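Search tickets
All open mine closed
Go

TICKET 63 -- Artificial tulips: arrangement leans to the left
Last updated: May 2019
Product: Nivow vase, dark grey, ribbed
Also involved: Laris artificial tulips, red
Raised by: front counter
Handled by: Špela Kadrić
Status: Open (see last entry)

Reported problem

Tulips will not stand up straight in the vase. They lean left. Customer has tried turning the vase, after which they lean some other way, so at least the fault is portable. Customer would like them to look like the ones in the catalogue, which stand like a choir.

Entry 1 -- Špela

Checked the obvious. The stems are wired and arrive bent from the carton, all in the same direction, like commuters. Straightened each one over the edge of the bench and put them back. They were upright for 20 minutes. Then I went for lunch and they went back to what they were doing.

Entry 2 -- Špela

Suspected the vase. Set it on the bench with a spirit level across the rim. The bubble sat dead centre. Vase cleared of all charges.

Asked the Laris help line whether the stems could be stiffened. They suggested fresh water. I explained again that the tulips are artificial. They suggested less water.

Entry 3 -- Špela

Tried filler. Results so far:

Minami glass pebbles: good grip at the bottom, no effect at the top, where the heads are. Noise when poured is remarkable.
Crumpled newspaper: held overnight. Visible from above if you are tall or nosy.
Dry foam, cut to fit: best of the lot. Cut it 5 mm wider than the inside of the vase and push it down with something that isn't your thumb.

Do not use the Grilta putty. It lets go of the stems and does not let go of anything else. I have a favourite pair of scissors that can confirm this.

Entry 4 -- Front counter

Customer asks if the lean could be called "natural movement". Customer also asks if there is a discount for natural movement.

Entry 5 -- Špela

No to the second part. On the first, I'm coming around. Real tulips flop about shamelessly and people pay extra for it. Put the bunch on the white table beside the woven basket and left the lean alone.
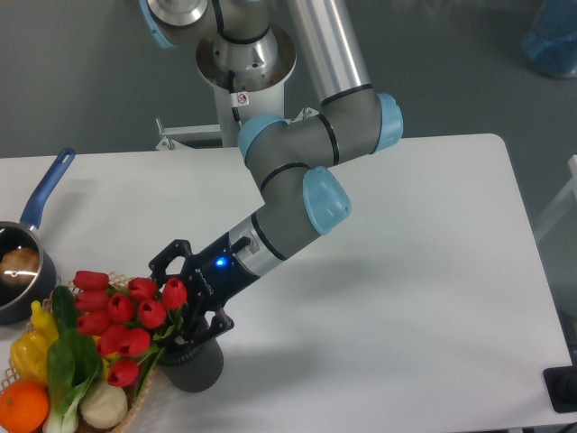 Fig. 1. Ten stems, red, in the ribbed vase. Lean is to the left, over the basket.

With a basket under it the angle looks a good deal more deliberate. It needs a neighbour on the low side, that's all. A stack of books would probably do the job too, though I haven't tried it.

Suggested reply to customer: foam if you want them straight, basket if you've made peace with it. Leaves can be bent outward by hand to fill the bare side.

Entry 6 -- Front counter

Reply sent. Customer has chosen the basket and now wants to know why the basket isn't included. Leaving this open and passing it back to Špela, with apologies.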